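Home | Kitchen | Cleaning | Storage | Workshop | Parties | Contact

Paper Cups: Buying, Storing and Using Up the Extras

Jun 6, 2023
By the Varmont Home Page editor

19 comments | 200 shares

Most kitchens have a half sleeve of paper cups somewhere. They get bought for a birthday or a cookout, a dozen go unused, and the leftovers end up on top of the fridge with the sleeve torn open. By the next party they are dusty or crushed and another pack gets bought. A little care with the storage saves that money, and the odd cups at the end are handy for plenty of small jobs.

Check the lining before you buy

Paper cups are sold for cold drinks, for hot drinks, or for both. The package should say which. Cold cups are often thinner. They hold soda, water and juice well enough, but coffee can soften the seam and the cup gets uncomfortable to hold. If the package doesn't mention hot drinks, assume they're for cold only.

Size is the other thing to check. A nine-ounce cup is right for children and for juice. Twelve ounces is better for adults at an outdoor meal where there will be ice. Large cups at a kids' party mean a lot of half-full cups left on the lawn.

For a gathering of any size, allow two cups per guest for a short afternoon and three for a whole day. People put them down and lose track of them. A marker next to the stack helps. Write on the dry outside of the cup before it is filled, since condensation will make the ink skip.

Use color to keep things straight

Buying two plain colors costs about the same as buying one and saves a lot of questions. Put one color by the water and the other by anything with sugar or caffeine in it. At our cookout in May we gave the children one color and the adults the other, and there were no mix-ups at the cooler.

Pick colors that are far apart. Light blue and light green look the same at dusk. A bright color next to a neutral one is easy to tell apart even from across the yard.

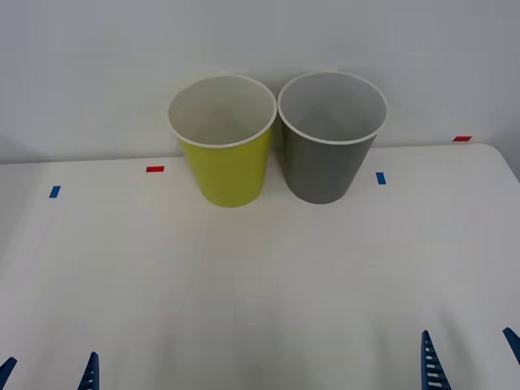

The same idea works indoors on an ordinary week. If two people in the house are sick, give each one a color for rinsing after brushing and throw the cups out at night. When painting trim, use one color for the paint and the other for the rinse water, and you won't dip the brush in the wrong one while you're up the ladder. For sorting screws during a repair, use one color for the parts going back in and the other for the parts being replaced.

Storing open sleeves

Keep cups in the sleeve they came in, open end folded over and closed with a clothespin or a rubber band. Do not wrap the rubber band around the cups themselves. It dents the rims, and a dented rim will drip.

Store the sleeve lying on its side on a shelf, or standing with the cups upside down. Don't put anything on top. A can of tomatoes is enough to push the cups together so tightly that they tear when you pull them apart.

Stay away from these places:

- Over the stove or next to the dishwasher, where steam gets to them
- Under the sink
- The garage, if yours gets damp in spring
- Next to onions, spices, candles or dryer sheets. Paper picks up smells and so will your water.

A shallow lidded bin works well for a household that keeps several kinds. We use a Brorano bin that slides under the bottom pantry shelf, with cups on one side and napkins and plates on the other. Any bin with a lid that fits will do. Write the count on a piece of tape on the lid and cross it out when you take some.

Getting stuck cups apart

Don't pull by the rim. Hold the stack in one hand, grip the bottom of the outside cup with the other, and twist gently. If that doesn't work, squeeze the outer cup lightly near the base to let some air in, then twist again. Set a few out singly before guests arrive so they aren't fighting with the sleeve.

Keeping them from blowing over

An empty paper cup will not stay put outdoors in any kind of breeze. Leave the stack upside down on a tray with a raised edge, or stand it in a heavy crock. A muffin pan makes a good holder for filled cups if the cups have narrow bases. Try one cup in the pan the day before.

On a slick table, a damp dish towel laid flat under the tray will keep the whole thing from sliding.

Jobs for leftover cups

Seed starting. Poke three holes in the bottom with a skewer and fill to half an inch below the rim with damp potting mix. Set the cups on a tray that can hold water. Take the seedling out of the cup before planting, as lined paper is slow to break down in the ground.

Freezing small amounts. Broth, tomato paste and leftover gravy freeze well in a paper cup. Let the food cool all the way first. Leave some room at the top, cover with plastic wrap, and freeze standing up. When it's solid, peel the paper away and move the block to a freezer bag with the date on it.

Bacon grease. Let it cool until it is thick but still pours, then tip it into a cup and put the cup in the fridge. Throw the whole thing out once it sets. Never pour hot grease into a paper cup.

Mixing glue or filler. Two-part glue can be stirred in the bottom of a paper cup with a craft stick. Mix small batches. Some of these glues give off heat as they cure, and a deep cupful gets hotter than a thin layer. Don't use foam cups for this.

Touch-up paint. Pour an inch into a cup and put the lid back on the can. You keep the can clean, and the paint in it doesn't skin over while you work. If you stop for lunch, cover the cup with foil.

Drawer sorting. Cut a cup down to two inches and it will hold paper clips, picture hooks or the spare buttons that come with shirts. They aren't pretty, but they can be moved around until you know what size of real organizer you want. I used cut cups in my desk for a year before buying a Tolta drawer tray.

Scooping. A cup makes a fair scoop for birdseed, ice melt or potting mix. Pinch the rim to a point for pouring into a narrow feeder.

Can you wash them and use them again?

Not for drinks. The lining is thin, and once the seam has been soaked it starts to let go. A cup that held only water can be rinsed and dried for craft or workshop use. Anything that held milk, juice or soda should go in the trash, or it will bring ants.

Recycling varies from town to town. Many programs won't take lined cups with regular paper, so look at your local list. Plain cups marked compostable are usually meant for a commercial facility and may sit in a backyard pile for a long time.

How many to keep on hand

One sleeve is plenty for most homes. The bulk box of 600 at the warehouse store looks like a bargain, but it takes up most of a shelf and the last cups may be years old by the time you reach them. If you do buy a big box, split it with a neighbor.

Go through the bin once a year. Throw out anything with a crushed rim or a musty smell, and move the odd ones to the garage or craft shelf.

2442 views | 19 comments | Share | Print

Previous: Cleaning a Hollmann Hand Grater
Next: Folding Tablecloths Without Creases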